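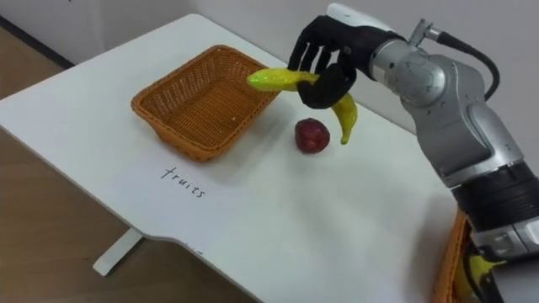

Programming a Fruit Sort with a Multi-Fingered Hand

Print this page | E-mail this page

This tutorial covers the third unit of the Nurmi student robotics course. The task is to move fruit into a woven basket on a white table, using one arm and one hand. You should already have finished the homing and joint limit units. Allow one full session for setup and a second for the trial runs.

1. Mark the table

Write the name of each zone directly on the tabletop in thin marker. Use plain lowercase words such as "fruits". Place the word in front of the spot where the basket goes, so the next team can put the basket back without measuring. If the marker wears off, trace over the old letters. Do not write a new label beside the old one.

Set the basket at an angle to the table edge. A basket set square to the edge forces the wrist close to its limit on the far corner, and the planner will reject some of the drop poses.

2. Load the base program

Open Braltesine and load the Mirine template. Save a copy under your team name before you change anything. Set these values first:

Approach height: 50 mm above the tallest item
Travel speed: 30 percent
Settle time before closing: 900 ms

Leave the travel speed alone until you have a full set of clean runs. Most failed trials last term came from teams who raised the speed before they had tuned the grip.

3. Teach the grasp

Start with the apple. It is round, so the approach angle matters very little. Center the palm over it, lower the hand, and close all the fingers at the same rate. Save this as grasp A.

Bananas need a separate grasp. Replica bananas are slick, and a bunch swings when it is held by one end. Take the bunch at the stems, with the thumb curled under and the stems pinched between thumb and palm. Close the thumb first and the fingers second. Save this as grasp B.

With grasp B the fruit hangs well below the hand - the lowest tip is what you have to clear, and the palm height tells you nothing useful. Measure from the lowest tip and enter that number as the tool offset. If you skip this step, the bunch will drag on the table or knock over whatever is next to it.

4. Set the drop pose

Jog the arm until the whole bunch is over the basket. Check it from two sides. A bunch held at the stems spreads in two directions, and one banana can be over the rim while the other is still outside it. Add a waypoint above the center of the basket and rotate the wrist there, before you lower.

Open the fingers slowly. A fast release flicks the fruit sideways.

5. Check the cable

Look at the cable loop on the forearm at every taught pose. It should have slack at full wrist rotation and should not touch the basket rim at the drop pose. If it pulls tight, add a waypoint and turn the wrist back the other way.

6. Run and log

Run the program with the apple alone, then the bananas alone, then both. Log each attempt in the team sheet with the grasp used and the result. Write down the drops as well. If the controller stops with code 866, the hand has reached its current limit while closing. Open the hand, lower the grip force one step, and repeat the attempt from the approach pose.

Keep the stop button within reach for all runs, including the slow ones. Hands stay off the table while the arm has power.

Teams entering the Grumora round in February must submit the log together with the program file. Programs without a log are not scored.

Related items

Unit 2: Joint Limits and Safe Zones
Unit 4: Sorting into Two Baskets
Tuning Grip Force for Smooth Objects
Grumora Round: Rules for Student Teams
Braltesine Quick Key List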